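Reading Lists and What They're Worth
Speaker notes, afternoon session, Lalach Library Staff Day

Slide 1: Title

Wait for the door to close. Say hello, say which branch I'm from, skip the biography.

Opening line: I make lists of new children's books for a living and I don't believe in most of them. Leave a gap. Some people will laugh and some will look at their shoes.

The talk is about seasonal "most anticipated" lists for children's and teen books. Who makes them, what they're made from, and whether we should keep spending our ordering money on the strength of them.

Slide 2: Where the list comes from

Most of us have never asked. A book is announced, the publisher picks a lead title, the lead title gets the advance copies, and the people with the advance copies write the lists. By the time a list reaches my desk the choosing was finished months ago in a marketing meeting.

I'm not saying anyone is crooked. I'm saying "anticipated" is a strange word for a book that only 30 people outside the building have opened.

Ask the room: who has put a book on a list without reading it? Raise my own hand first.

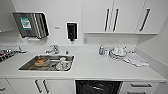 Slide 3: What we tried at Fulent Branch

Background, keep it short. We went back through our own lists, the ones we print on the yellow bookmarks, and checked them against what children took home. The pile came to 2,252 titles across all the seasons we had paper for. Picture books, chapter books, graphic novels, teen.

Be plain about the weak spots before somebody else is. One branch. Checkouts aren't the same as reading. A book on a bookmark also gets a face-out spot on the display, so the list and the shelf are tangled together and I can't pull them apart. Anyone who tells you they can pull them apart should show you how.

Slide 4: What we found

The sequels did fine. They would have done fine without us. A child waiting for book six of a dragon series doesn't need my bookmark.

The big-name picture books went out strongly in the first month and then sat. Grandparents, mainly, is my guess, and it is a guess.

The debut novels are the uncomfortable part. These are the ones we tell ourselves the lists are for. More than 100 of them never left the building in their first season. (Don't rush this. Let them read the slide.)

Now the fair question, which somebody will ask: would they have gone out even less if we hadn't listed them? Can't be less than zero. But maybe the others would have dropped. I don't know.

Slide 5: The Rosser lists

Rosser is the vendor newsletter most of us get. I used to forward it without opening it. Say that, it's true.

Three things to look for when it lands in your inbox. Does the blurb mention anything past the first chapter? Is the age range so wide that it's useless - "8 and up" covers my nephew and my dentist. And is the same adjective on every title? In the August issue everything was "luminous," including a board book about trucks.

If a blurb fails on all of those, I don't list the book until one of us has read it.

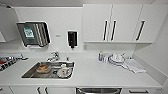

The usual objection is time, and I take it seriously. A branch with two people on the desk can't read a whole season of middle grade. We couldn't either. So we cut the list to 10 titles and dropped the rule that it had to be ready before the season started. It now comes out when it comes out. Last winter's was late and I had no complaints, which tells me something about how closely the old ones were being read.

Slide 6: The short list in practice

Each title gets one sentence from the person who read it, and the sentence has to include a reservation. "Funny, drags in the middle." "Great for dog people, the dog is not fine." Parents like these much better than praise. Children read the bad bits out loud to each other.

Jasell Elementary asked for copies for their classrooms. Don't make this sound like proof of anything. They may just have run out of bookmarks.

Slide 7: What I'd still like to know

Does a late list sell a book worse than an early one? Do teens look at lists at all, or only at what's on the returns cart? (My money is on the cart.) Is there any point listing holiday books, when they all go out and all come back sticky?

If another branch is willing to run the same check on its old lists, I'll share the spreadsheet. It's ugly. Bring questions, and bring a reason to think I'm wrong about the debuts, as I'd prefer to be.

Leave this slide up during questions. Sample bookmarks are in the folder on the front table.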